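Amnuay Khamphan does not like the word "solved," and he brings it up before I do. His group at Pruvthorpe trains a cloth-folding policy from demonstrations people record at home with a gripper in each hand. "We had 26 homes. A reviewer called that diverse. I wouldn't."

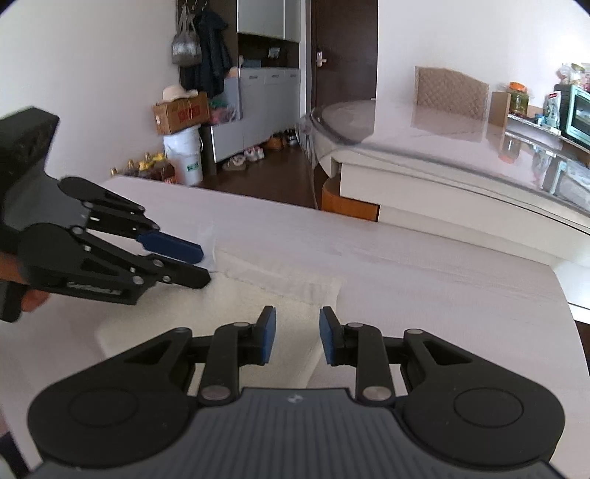 The headline result, seven folds in 10 on fabrics the policy had never met, bothers him too. "Who decided what a fold is? We did — after watching the runs." I asked whether a stricter rule would sink the number. He thinks it would drop to six, maybe lower, and he plans to rescore everything in February.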